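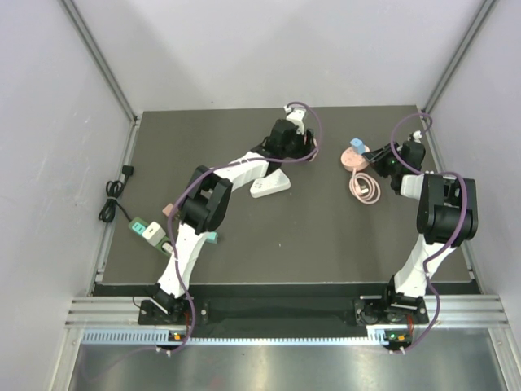
Two robot arms at the work surface

WISTHOLM CHAMBER CHOIR
Venue safety checklist: Penry Hall, spring concert
Checked by: Jolien Hermans
Month: January
Licensed capacity: 48 singers and players on stage
Version: 3

Marks: OK / Action / N/A

1. Entrances and exits

Main doors open fully and stay open on their hooks — OK
Side exit by the vestry clear — Action
Comment: Stacked chairs were reaching past the door frame. Moved on the day, but the hall needs to find them another place before rehearsals start.

Exit signs lit — OK

Rear ramp — OK
Comment: Handrail firm. Surface gets slippery with leaves, so sweep before the audience arrives.

2. Choir risers

Units fitted together and locked — Action
Comment: The Fernora risers are numbered underneath. Unit 38 has a worn catch and must stay out of use until it is repaired. The spare is in the piano store.

Back rail on top row — OK
Step edges marked with white tape — Action
Comment: Tape lifting at the left end. Replace the whole strip.

Height of top row suitable for the singers using it — OK
Comment: Two altos have asked for the bottom row. Seating plan changed.

3. Piano and organ

Piano castors locked — OK
Piano lid prop secure — OK
Organ loft stairs lit — Action
Comment: Lower bulb gone. Told the hall office. The organist will bring a torch in the meantime.

Loft gate closes — OK

4. Electrical

Stand lights tested — OK
Comment: All labels in date. The old clip-on lights were not with them and should not be used if they turn up.

Cables taped down or covered — Action
Comment: The recording cable crosses the centre aisle. Drullex, who are recording, have agreed to run it along the north wall.

Extension leads fully unwound — OK
Heater beside the green room sofa — Action
Comment: Too close to the coat rail. Move one or the other.

5. Fire and first aid

Extinguishers in place and in date — OK
Alarm panel showing normal — OK
Comment: Panel reference 1279, needed if you ring the alarm company.

First aid box — Action
Comment: Short of plasters and no eye wash. Accident book is in the kitchen drawer.

Candles — N/A
Comment: Battery ones only for the opening procession. Please don't bring your own.

6. Audience

Aisle width kept between seating blocks — OK
Wheelchair spaces at the front and by the pillar — OK
Stewards briefed on evacuation route — Action
Comment: Briefing at 6.15 pm, before doors. Choir leaves by the side exit and meets by the lychgate, away from the audience.

Outstanding actions go to the concert manager. I will look at the risers, side exit and aisle again at the dress rehearsal and mark up this copy.

J. Hermans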